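Clearing the work table – notes for the evening talk at Teltberg

Start slowly, they will still be finding chairs. Thank Gkikas for the loan of the hall and the tea. Mention the toilets are through the second door, and that the handout is on the windowsill for anyone who wants it.

Opening. I have been looking after shared work rooms since 2000, first at Gilta and then at Dutum, and in all those years the thing I have been asked about most is tables. You'd think it would be heating, or keys, or who has parked across the gate, but no, it's tables! Who left what on them, how long it may stay there, and whether it is rude to move it. So tonight is about the table, and I hope you will forgive me if I wander a little, as I generally do.

Ask for hands: who has moved somebody else's drink this week? (Wait. They will laugh, and then most of them will put a hand up.)

First part, the far edge. Things drift away from the person working. You need the space in front of you, so you push the bottle back, and then the phone, and then whatever was in your pocket, until it all comes to rest along the wall. I don't mind the wall side at all, and I have grown rather fond of it. A bottle standing back there is well out of the way of your elbows, and you can still reach it when you want it. What I do mind is the small stuff, the tissues and wrappers, which stay long after the bottle has gone home.

Go to the slide and let them look at it for a moment before carrying on with the bottle with the red label and the little crumpled white thing beside it.

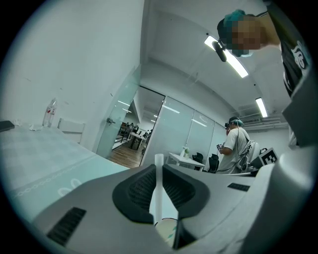

Hjørdis Ljungberg wrote to me after the Dutum talk that a table with nothing on it makes her nervous, and that she would sooner share one with three bottles and a sandwich than sit down at something that looks as if it is waiting for an inspection. She also asked why I was so hard on tissues. Read out a bit more of her letter if there is time, it is a lovely letter, and then say that I have come round to her on the first point and not at all on the second.

Second part, the end of the session. At Dutum we gave the last four minutes to the table and nothing else. Drinks first, then phones, then rubbish, then one wipe from the wall towards you. Towards you, please – if you wipe the other way, all the crumbs end up in the gap at the back, and I have spent more time on my knees with a dustpan than I care to remember. Show the movement with the cloth. (Cloth is in the green bag, with the spare clicker.)

Tell the story of the lost property box here. We emptied it one July and found 114 items in it, almost all of them lids. Pause for the lids.

Third part, other people's things. My rule is that you may slide but you may not lift. If a bottle is in your way, slide it along the wall and leave it upright, and the owner will find it. Phones you leave alone and ask about. Expect a question on mugs, there is always one on mugs, and the answer is the same as for bottles unless they are full.

If we are running late, drop the part about coasters and go straight to questions. Hall to be locked by 9.30, chairs stacked against the stage side, lights off at the panel by the kitchen.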